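Vovness flat sheet, sage green, double

Bought this in May, meant to write it up ages ago. Paid 27 quid from Tasadton, who had it knocked down from something silly. Came in 3 days, no complaints there.

So. It's a sheet. Flat one, no elastic. I use it on the bed in the box room and, when the bed's full of stuff being sorted, as a general cover for whatever needs covering. Has had a lot of washes by now. Lost count.

Colour first as that's what people ask. Online it looked like proper green, garden-centre green. In real life much paler, greyish sage. I like it better tbh. Goes fine against white walls, doesn't shout. If you want a strong green get somthing else.

Creasing. Yes, it creases. Not the sharp tramlines you get with cheap stuff, more shallow wrinkles, and they gather wherever you put anything heavy down. Stand a carton on it, shift the carton round a bit, and the fabric bunches up at the bottom of it.

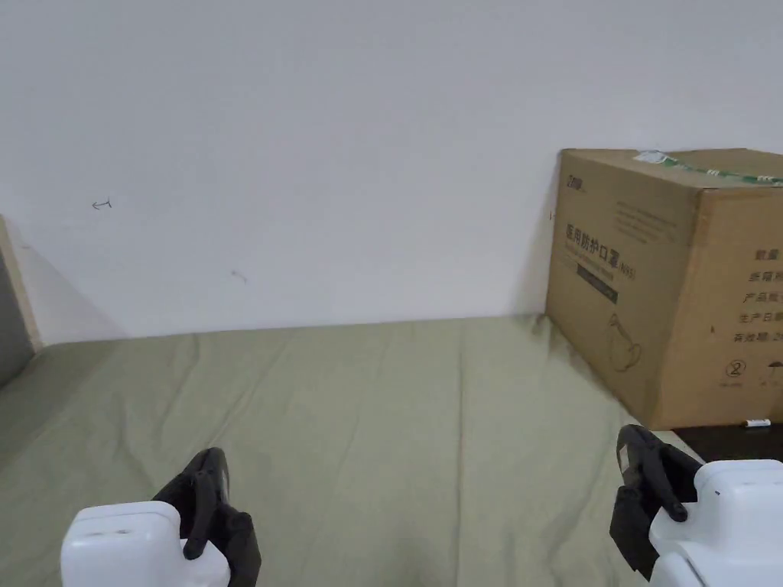
I don't iron sheets, never have, so this is how it lives. Dymphna Ó Gríofa from my sewing group irons hers damp and says it comes up lovely. Good for her. If you shake it out and hang it straight away it's about 80% there anyway.

Feel is good. Bit stiff out of the packet, softer after 2 washes. Not silky, not scratchy. Slides about less than my old Trirnota one which used to end up on the floor by morning.

Label says 197 thread count. Odd number, no idea if it matters. Feels thicker than that sounds.

Size wise it's generous. Tucks in all round on a normal double with a bit left over at the foot. Deep mattress people, measure first. My brother in law Tadhg Tierney tried it on his big one and got a tuck on one side only.

Moans: care label is enormous and right at the corner where your hand goes. Cut it off. Then one bit of hem started coming loose after the summer, only a few inches, sewed it back in five mins but shouldn't have to at this price. And no matching pillowcases when I looked, they had them in every colour except this.

Would I buy again, yes, on offer. Not at full price, for that money I'd go to Ó Flaithearta in town and feel it frist.

4 out of 5. Lost one for the hem.

Posted October 29, 2021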